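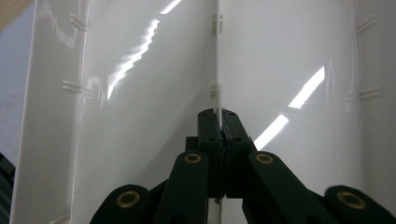
Elvia Villalobos thinks that a plastic case should be judged by its joint and by nothing else, and she told us so when we showed her our first plan. We did not fully agree, but her remark changed the order of our work, and the joint became the first chapter of the study.

1. Subject of the study

Our group studied a folding panel of glossy white plastic. The two halves meet along a centre seam, where small tabs stand out from the joint. Near the outer sides there are short moulded ridges in pairs. We wanted to know how such a part behaves when it is opened and closed many times, and how easy it is to keep clean.

2. Method

The work was done in the Lirkgate workshop in December. One panel was opened and closed by hand 3325 times, in sessions of 54 minutes. After every 900 cycles we stopped, wiped the surface with a soft cloth and looked at the seam under a desk lamp. Damián Tapia wrote the notes and I did the wiping.

3. Observations

The glossy surface was useful in a way we did not plan. A reflected lamp shows a straight line where the plastic is flat and a wavy line where it is uneven, so small faults can be found without any instrument. We marked 13 such places on a paper drawing — most of them on the left half.

The seam was more difficult. Dust collects in it, and the cloth is too thick to reach the bottom. A dry paintbrush gave a better result.

4. Open points

We could not agree if the ridges are for grip or for stiffness. Damián prefers the second answer. The drawing with the marked places is kept in the Cervantes room, in the folder of our group.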